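Learning to write letters again

September 2022

When I moved to Fostgate I did not know anyone, and my English was mostly from school books. My neighbour Rhona Chisholm told me to write one letter by hand each week. She said that in a message I can hide behind the spelling checker, but on paper I must decide for myself. I was not sure, but I bought a pad of 65 sheets from the shop on Trurkotgate and began.

My first letter was to my old classmate Haris Dogar. It took me three evenings and it was one page long. I wrote about the rain, the price of bread and the bus which never waits. He answered after eight days, with a much longer letter and a bad drawing of his cat. I still keep it in my dictionary.

Now I have some habits. I write with a pencil first, then with a pen. I do not translate from my own language any more, I only look for the words I already have - if I don't have the word for a thing, I write about another thing. Articles are still difficult for me. I put "the" everywhere and then I take half of them away.
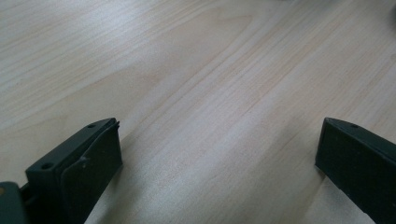
Fostgate Letter Writing Club - Members' Pages

Pale wood with a long, straight grain is my favourite surface for writing, but I always put a few spare sheets under the page, or the pen follows the lines of the wood and my letters become strange.

In November Lachlan Buchanan will show us how to fold a letter so that it needs no envelope. I have tried it once from a library book and the result was more like a boat. If you would like to exchange letters with me, please leave your name with Lachlan. I answer slowly, but I answer everybody.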